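Iloswood cutting room notebook
November, started 9:40 in the morning, coffee number one

OK, picking up where I left off. The cellar sequence is still too long and I still love every bit of it, so that's where we are. Yesterday's cut (cellar_v4) played fine on the small monitor and then died completely when Jingyi and I watched it on the big one with the lights off. You can feel the air go out of it right after Mara finds the second door. She looks at the door, we look at the door, she looks at the door again. We get it! There's a door!

So this morning I pulled the whole stretch apart. The shot of her hand on the latch runs 482 frames uncut, and I had been using nearly all of it because the performance is so good. She does this tiny thing with her thumb halfway through. But if I come in late, just before the thumb, and get out before she breathes, it's a much nastier shot. I tried it three ways and the shortest one wins, which hurts a little.

Also moved the reverse angle (the one looking up the stairs with the light behind) to before the latch. It used to be the payoff and now it's the setup. I think that's right. The audience should already be worried about what's behind her when she's busy with what's in front of her. Jingyi Jin, if you're reading this before I get back: please watch v5 once straight through before you look at the timeline. I know you. Don't look at the timeline.

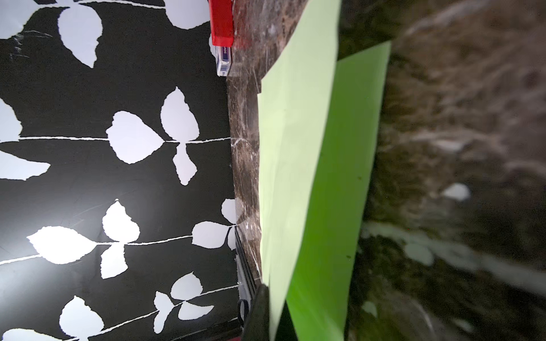 Leaf wallpaper, brown marble, two green papers.

11:15. Sound. The temp growl has to go. I've heard it so many times now that I've started to find it kind of friendly, and that's a terrible sign. It also sits exactly where the furnace hum sits, so every time the thing is supposed to be getting closer, the furnace just seems to get louder. I notched the furnace track and that helped for the wide shots but made the close-ups feel weirdly clean, like she'd stepped into a closet.

Things I recorded as replacements:

Wet leather strap dragged over the edge of the bench. Good, very good pitched down. Keeper.
Me breathing through a length of cardboard tube. Sounds like a man breathing through a tube.
Cabbage. Everybody does cabbage. It was fine. We have cabbage salad now.
The old office chair, tilted back slowly. Fantastic! Slowed down it's got this groan with a little catch at the end, almost a word. I want this for the moment the light goes.

I layered the chair under the strap and dropped the strap out for the last second so only the chair is left. Played it for Jingyi through the wall without warning and she came in to ask what was wrong with the radiator. I'm taking that as a yes.

Note on levels, for whoever does the premix: I'm monitoring quieter than usual this week because of the dentist's office downstairs. Don't trust my bass. Check it on your own speakers before you believe anything I've done below the hum.

Lunch. Ate cabbage.

1:30. Call with Holtine about finishing. They're lovely, and they're quick, and they want 2000 for the grade, which is all the money left in that line and also the money I was hoping would pay for the extra day of sound. We talked about doing just the cellar and the ending with them and matching the rest ourselves. I go back and forth. The cellar is where it would show the most, all those near-blacks, and I don't want that banding on the stairs to turn up on somebody's projector. On the other hand, the daylight scenes were shot on the worst weather week of the year and nothing matches anything. In one reverse the sky is blue, in the other it's basically soup.

I said I'd tell them by the end of the month. Must talk to Jingyi first. Must also find the lens notes for the daylight material, which I had on my desk and now don't.
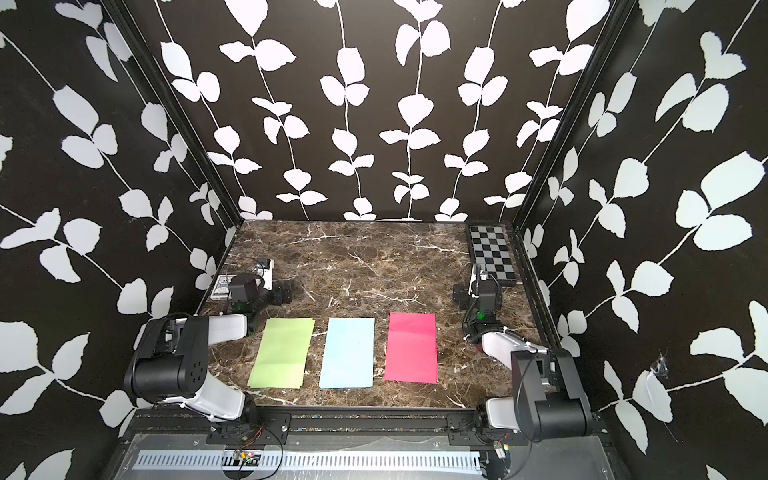 The Plenesora programmers asked for a screener, by the way, which I forgot to write down when it happened. They take work in progress as long as it's a full assembly with some kind of ending. We have an ending. We have 2 endings, that's the problem. The one in the script has her walking out to the road, and the one we grabbed on the last night has her just sitting in the kitchen while the kettle goes. I cut both.

The road ending is bigger and it has the music, and people will know the movie's over. The kitchen one is better. I'm putting that in writing so I can't pretend later that I never said it. The kettle starts before we see it, under the last of the cellar, and if I hold it long enough it almost turns into the creature (especially now with the chair groan, they share a note). Then she gets up and turns it off. Black. It gave me actual goosebumps, and I've seen every frame of this thing.

Jingyi is on the side of the road ending. Her argument is that after all that time underground people need to see some sky, and she isn't wrong. She suggested we screen one each way for friends and not say anything. I'd like to do it with people who don't work in film, because film people will all say kitchen and feel clever.
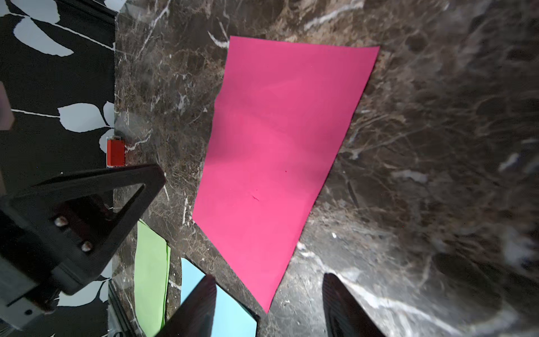

4:50. Back on picture. Tightened the run through the coal room. There was a jump where her flashlight changes hands and I've been hiding it behind a whip pan that was always a bit much. Found an alternate take where she drops the flashlight and picks it up with the other hand. Solved! It was sitting at the bottom of the bin labeled "no good, dropped it." I need to go back through every "no good" bin before we lock.

The drop also gives me a spot of real dark with only sound in it, so I let the strap come in there, very low, just once. It makes the next scare work without the big hit, so I muted the big hit. I'll leave it muted on the track for now in case I lose my nerve.

Exported cellar_v5 and put it on the Bawa drive in the cutting folder, next to the old one. Please don't delete v4 yet, there's a sound edit in the furnace wide that I haven't carried over.

For tomorrow:

Carry over the furnace edit, then v4 can go.
Rebuild the door moment with even fewer looks. One look, maybe.
Road and kitchen exports, same loudness, same titles, so nobody can guess which one we like.
Lens notes. Look behind the printer.
Record the chair again with the mic closer, before somebody oils it.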